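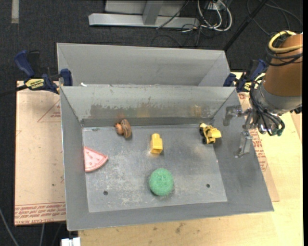 Ximeng Xu wanted to know before anything else whether the small toys could stay in the metal bins for good, as the little ones at Dalbridge can look straight down and see what there is to borrow, and the cloth bags never let them do that. Lots of yeses around the table, so we started there and left the agenda for later.

Prollstead Toy Library
Minutes of the regular meeting, October 11, 2026
Held in the back room at Prollstead. Minutes approved from last time with one fix: the puzzle shelf is on the north wall.

1. Metal bins for small toys
Great discussion on this one. The gray bins have sloping sides and an open top, so a child can reach in without tipping anything over, and a small toy doesn't vanish under a pile. Precious Quiambao brought up the noise when a hard toy gets dropped on bare metal. Felt liners were suggested, then a rubber mat, then leaving them alone. We all liked the bare bottom for wiping down, scratches and all. Trial without liners until January.

The scuffed bins stay in use. Scratches are fine, sharp spots are not, and anyone who shelves toys should run a hand along the top edge and around the little holes in the bottom before putting a bin out. Ximeng has fine sandpaper and is happy to share it.

Agreed: spread the toys out in the bins. When they sit well apart, kids pick one up and look at it properly, and it is so much fun to watch! Overflow goes in the closet and gets swapped in at the start of each month.

2. What goes together
A long and very cheerful item. We had been sorting by type (vehicles, play food, blocks), and the Bogale room tried mixing them up this summer. The report from there was glowing. A yellow digger beside a pink slice of pretend watermelon or pizza gets a story going, and a round green spongy thing can be a planet, a cabbage or a boulder for the digger to shove around. Precious said her group ran a cabbage delivery service for most of a morning.

Some of us still like a vehicles bin for the kids who come in wanting wheels and only wheels. Settled on both: one sorted bin and one mixed bin in each room, side by side.

Blocks: singles left over from broken sets go in the mixed bin. Full sets stay boxed.

3. Cleaning
Hard plastic toys get washed in the sink with dish soap, rinsed, and left on the rack overnight. Anything with a rough or spongy surface needs its own look – crumbs and hair get down in the texture. Old toothbrushes work beautifully. If it stays grubby, it goes.

Wheels come back with carpet fuzz on the axles. Tweezers are now in the top drawer with the labels. Please put them back there!

4. Lending figures
2846 loans since we opened, which got a round of applause. 37 families are signed up at Dalbridge alone. The catalog is up to nearly 400 toys and still has gaps on the play food page, where several entries say only "food, small." Precious will rewrite those with the color and shape so people can find the thing they want.

5. Guddale
Guddale has offered us a corner of its reading room two afternoons a month. Warm, well lit, good low table in pale wood, and a door wide enough for strollers. We said yes on the spot. Bins travel with their toys in them and a towel over the top. Ximeng will talk to Guddale about leaving one bin there between visits.

6. Spending
Up to $80 approved for replacement labels, a second drying rack and a pack of toothbrushes. A request for a play kitchen was held over. It would be wonderful, but we need to measure the closet first.

7. Small parts
Reminder for all rooms: anything that fits through the test tube stays off the under-three shelf, including loose scoops and wheels from vehicles. If a part comes off, take the whole toy out and put it in the mending tray with a note saying which room it came from.

8. Other items
The lost xylophone mallet has been found inside the dollhouse. Two more are still missing.
Labels for the bins: pictures and words, at child height. Samples next time.
Snacks at the next meeting: Bogale.

To do
Precious – play food entries, label samples
Ximeng – sandpaper, Guddale storage
All rooms – set up one mixed bin and one sorted bin, note what gets borrowed from each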